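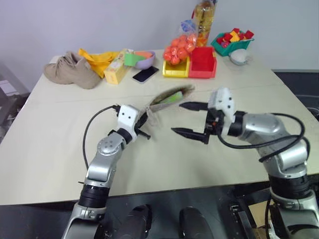
How long should the checks take before you start showing the arms a new task?
Plan on 4 minutes if the last person left things tidy, and closer to ten if the cables have been moved.

Pre-session check, two-arm teaching station, Surovska room
Filled in by Shadi Sfeir, June, morning slot. Task: bag handling.

1. Emergency stop pressed and released, both arms drop out and come back
OK. The left one came back a bit slower again. I've written it down three sessions running now, so could Tae-yang please look at it before I start sounding like a parrot?

2. Cables clear of the joints through full reach
OK with a comment. There's plenty of loop on the right arm and I don't love how it hangs when I swing the elbow out wide. I ran it end to end by remote, slowly, and it didn't snag. Left gripper cable arcs up over the housing and stays out of the way.

3. Gripper fingers: tips, screws, open and close
OK. Opened and closed each one 3 times from the hand controls. With a thin plastic bag you want to close gently (I keep the squeeze setting at 300 on the Loneo panel; Na-rae likes it higher and we've agreed to disagree).

4. Hand controls centered before power goes to the arms
FAIL first time, OK second. My fault! I had the right handle tipped when I reached for the switch and the software refused to start, bless it. Set both down flat, count to three, then go.

5. Middle of the table open, objects back along the far side
OK. Shoe, phone, computer mouse, crate of blocks, the two little bins, all on the far half. I'd still like the phone gone. A gripper coming down on glass is a bad afternoon for somebody.

6. Bottles closed and standing steady
Cooking oil: cap tight, I checked by hand with the power off. Please don't teach any reaching behind the red bin until we've got a tray under that bottle.

7. Speed limit
Set to 600 on the panel for the first few runs. Mwanaisha asked if she could go faster once she'd warmed up, and I said sure, after the handover part looks smooth on both sides.

8. Second person within reach of the stop
OK, Dong-hyun until lunch. Sit on the stool, not the table, and no headphones (you know who you are).

9. Recording disk space
Some room left, enough for today. Clear out the Retness folder before the next batch.

Still open: item 1 slow restart, item 6 tray.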